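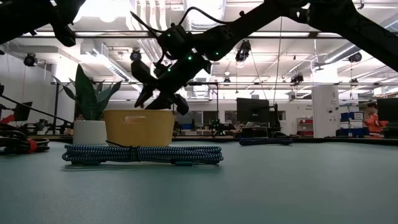 Cable Swap Fills Three Rooms at Tinadano, and I Came Home With Less Than I Brought

I went to the fall cable swap at the Tinadano hall expecting to drop off one grocery bag and be back in the car before my coffee got cold. I was there until they started stacking the chairs. If you have a drawer at home that won't close (you know the one), you would have stayed too.

The swap runs every September now, and this year's was the biggest so far. The people at the door clicked in 84 visitors, which is a lot for a building where the parking lot holds maybe a third of that. I ended up leaving the car over by the feed store and walking back with my bag banging against my knee.

For anyone who hasn't been, it works like this. You bring whatever cords, chargers, adapters and extension leads you don't want. You take whatever you do want. Anything left at closing gets boxed up and goes to Lirkau, the recycling outfit on the county road, which took 600 pounds of it last year and says it will happily take more. There's no charge and no trading, so you don't have to hand over a printer cable to walk off with a phone charger.

The one rule is that nothing goes out on the tables loose. Everything gets folded and tied first, and if you show up with a shopping bag full of spaghetti, like I did, you get sent to the folding table in the back room. I grumbled about this for a minute and then had a great time.

I've been wrapping cords around my elbow and hand my whole life, same as my dad did, and I was told very kindly at the folding table that I should quit it. Going around and around in the same direction puts a twist in the cord, and after a few years it never lies straight again. What they want is a flat bundle. You fold the cable back and forth on itself, leave the bends at the ends nice and round, and put one tie around the middle. Leave a bit of tail on the tie so the next person can get hold of it. Tuck the plugs in along the sides so they don't catch on everything else in the bin.

The braided ones are the nicest to do. There was a long one in dark navy with pale blue-white flecks, teal connectors peeking out from under the strands and a thin black tie around its middle, and it was so handsome lying there on the green tabletop that I wanted to take it home without knowing what it plugged into. A smaller navy one sat farther back on the same table, folded just as flat. Over at the end was a tangle of black cable held together with a bright red strap. Mine looked more like that one for the first half hour, I'm sorry to say.

By my fourth cord I had the hang of it. By my ninth I was giving advice to a man who hadn't asked for any.

The strap-versus-tie question came up more than once, and people have opinions! The strap crowd likes that you can open and close it as often as you want. The tie crowd says straps collect lint and cat hair and stop sticking. I use the twist ties off bread bags, which got me a look from both camps. The official word from the table was that anything is fine as long as it isn't tape (it leaves goo) or a rubber band (it dries out and snaps, and then you've got a loose cord and a bit of rubber stuck to it).

Sorting is by bin. The yellow plastic ones with the handle opening in the front are the hall's own, and they get used for everything from the pancake breakfast to the plant sale. I noticed one had a potted plant standing right next to it, in a plain white pot, with big pointed dark green leaves, and I heard two different people ask whether it was up for grabs. I would have asked too if I'd gotten there first.

Here's what moved fastest, going by what I saw and what I overheard:

Long extension cords, gone within minutes of opening.
Phone chargers of any kind, but the longer ones especially.
Anything braided. People like how it feels, I guess.
Short black cords with a plug on one end for old radios and sewing machines. A woman told me she'd been looking for hers for two years and nearly hugged the table.

What didn't move at all was the big square adapters with no label. If you're planning to bring those next time, please write on a piece of masking tape what they belong to before you forget. (Yes, I know I just said no tape. Tape on the brick is fine. Tape around the cord is what they mind.)

The folding table also had a handout from Kernolix, the repair shop behind the laundromat, on when to give up on a cord. The short version is that if you can see wire, or if the plug feels wobbly where the cord goes in, don't pass it along. There was a separate box by the door for those and it filled up quickly. Two of mine went straight into it, including the one I've been charging my phone with by my bed. I bought a new one on the way home.

Lunch was from the Yen noodle cart out front, and the line for it got mixed up with the line for the swap, so a few people came in holding soup and looking puzzled. The dumplings sold out early. Bring cash next time, the card reader was having a rough morning.

I asked at the door whether there would be another swap before next fall, and the answer was a definite maybe. The hall is booked pretty solid through the holidays, but there's talk of a smaller one in the spring, in just the back room, with the folding table going the whole time. If it happens, the notice will go up on the board outside the hall and in the window at Kernolix.

In the meantime, drop-off at Lirkau is open to anybody during their regular hours, and they don't care whether your cords are folded or not. I brought in a bag of 31 pounds of nonsense, or that's how it felt on the walk from the feed store, and I left with one extension cord and one braided charger, both tied in the middle. The drawer closes now. My husband has already asked me to do the garage.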